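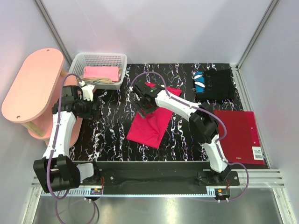
Two-arm cell with a folded cloth at the centre of the work surface.

Call for participants: working group on good practice for two-arm handling of garments and other soft goods

Grendus is seeking participants for a working group that will draft a code of practice for small enclosed cells in which two robot arms handle clothing and household textiles. The call opens in May 2021. Places are limited to 9, and the group will hold its first meeting in November.

Background

General machine safety rules cover guarding, stopping and isolation. They give little direction on soft goods, where the workpiece changes shape during the task and may end up over a rail, a cable or the second arm. Test sites have written their own local rules. A review carried out for Grendus by Turcotte collected 230 of these and found that many contradict each other on basic points, such as whether an operator may straighten a garment while the arms are powered but not moving.

The code will be known as the Tonurari Code during drafting. It will apply to cells with two arms on a shared base and to the people who set up, operate and inspect them. It will not cover industrial laundry lines, sewing machinery or mobile robots.

Scope of the work

Participants will draft and review text under the following headings.

Shared workspace. Minimum separation between grippers when both hold the same item. Order of release. Action to be taken when one gripper loses its hold and the other does not.

Cable routing. Limits on free loops, inspection intervals, and keeping cables out of the path of loose fabric.

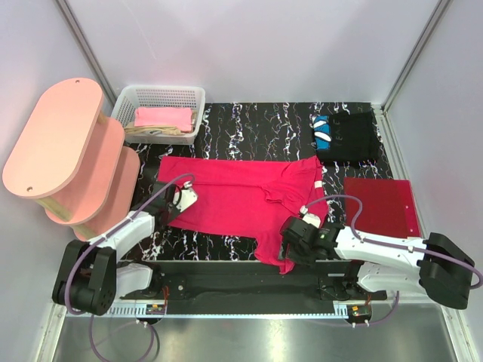

Draping over edges. A sleeve or hem that leaves the work surface can reach the rail or the equipment mounted below it. The draft must state when this is acceptable, when the arms must pause, and what the operator records.

Items left in the cell. Baskets, shelves and folded garments are often kept within reach of the arms. The code will set out how such items are to be declared before a session and checked after it.

Stopping and restarting. Conditions for a manual stop, who may restart, and the state in which the fabric must be left before anyone reaches into the enclosure.

Records. The minimum log entry for a session, including faults, interventions and changes to the layout.

Who should apply

We are looking for people with direct experience of this type of equipment. Applicants should meet at least one of the following:

- regular operation or supervision of a two-arm cell
- responsibility for risk assessment or inspection of robot workcells
- maintenance of grippers, arm cabling or control boards
- experience of writing technical standards or work instructions

Knowledge of textiles is useful but not required. Applications from operators are encouraged, as the review found that few local rules had been written by the people expected to follow them. No more than two participants will be accepted from one employer.

Commitment

The group will meet online once a month for 9 months. Participants should expect to read one draft section before each meeting and return written comments. There will also be one practical session at the Brunda site, at which draft clauses will be tried on a working cell. Site induction is compulsory. Participants who have not completed it may attend but may not enter the marked area.

Payment

Participants who complete the full term will receive a fee of £800. Travel to Brunda is repaid separately on production of receipts. Employers may ask for the fee to be paid to them directly.

Declarations

Applicants must declare any financial interest in the supply of arms, grippers or guarding. An interest does not rule out an application, but it will be recorded in the minutes and the participant will not vote on clauses affecting the product concerned.

How to apply

Send a CV of no more than two pages and a statement of one page covering:

- the equipment you work with and your role
- one local rule you consider sound, with the wording in use at your site
- one local rule you would change, and the wording you would put in its place

Please remove client names and confidential process details. Applications should be addressed to Manon Campbell, Standards Coordinator, Grendus. Receipt will be acknowledged in writing. Shortlisted applicants will be invited to a short call before places are confirmed.

Applicants who are not selected may ask to be added to the reader list, which receives each draft for comment. Readers are unpaid and do not attend meetings.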